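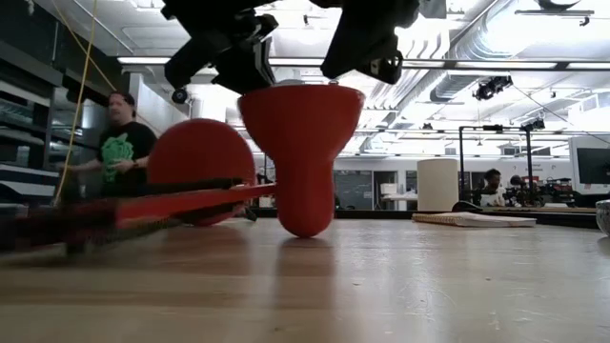 Section 2. Setting Up the Rollden Table Set

Before you start

The Rollden is set up on any flat, steady table at least 44 inches long. A wood top is fine, and light scratches in it do not affect play. Do not use a tablecloth or a folding card table.

Check the contents of the box against the packing slip. You should have the red cup stand, the red disc, the red bar with the black edge, and the white ball. Missing parts can be ordered with the card at the back of this manual.

Note: The cup stand and the disc are packed one inside the other's foam tray. Lift the tray out whole and set it on the table before you separate them.

Placing the red parts

1. Clear the table and wipe it with a dry cloth. Crumbs and grit under the cup stand will make it rock.

2. Stand the cup stand on its rounded base with the wide rim facing up. Press down lightly on the rim with your palm. If the stand tips or clicks, turn it a little and try again.

3. Stand the disc on its edge to the left of the cup stand. Let go slowly. If it rolls, the table is not level. Slide the thin shims from the parts bag under the low legs and repeat.

Caution: Do not lay the disc flat and pry it up with a tool. Tip it up with both hands.

4. Lay the bar on the table in front of the disc, at a slant, with one end beside the neck of the cup stand. Leave a finger's width between the bar and the neck. The bar should lie flat along its whole length.

5. Walk to the other end of the table and look along the top at table height. The cup stand should be upright. Adjust it now, before the ball goes on.

Checking and seating the ball

6. Wipe the ball with a soft, damp cloth and dry it. Do not use window cleaner or anything with alcohol in it.

7. Raise the ball toward the overhead lights and turn it slowly. The surface should be smooth, with no dents or raised spots. A faint seam is normal on a new ball.

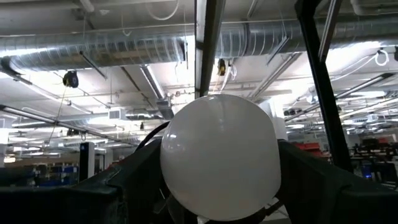
8. Lower the ball straight down onto the rim of the cup stand. Do not drop it. Let go only when it is resting on the rim all the way around.

9. Tap the table once with your knuckles. The ball should stay where it is. If it shifts, lift it off, go back to step 2, and reseat the stand.

Caution: Keep small children back from the table while the ball is being seated. A ball that falls can roll a long way on a hard floor.

If the set will not stay put

Cup stand slides: The base is dusty. Wipe it and the table.

Disc keeps rolling the same way: Move the shims to the other side. On a very slick table, use the two felt dots from the parts bag, one on each side of the disc where it meets the wood.

Bar rocks: The bar has warped. Lay it on a flat floor under some 2 or 3 heavy books overnight. Do not heat it. If it still rocks, order part 86.

Storing the set

Take the ball off first and put it in its bag. Return the red parts to the foam tray and keep the box away from heaters and direct sun.

Manual text: Orysia Karpenko. Revised 15/02/2025.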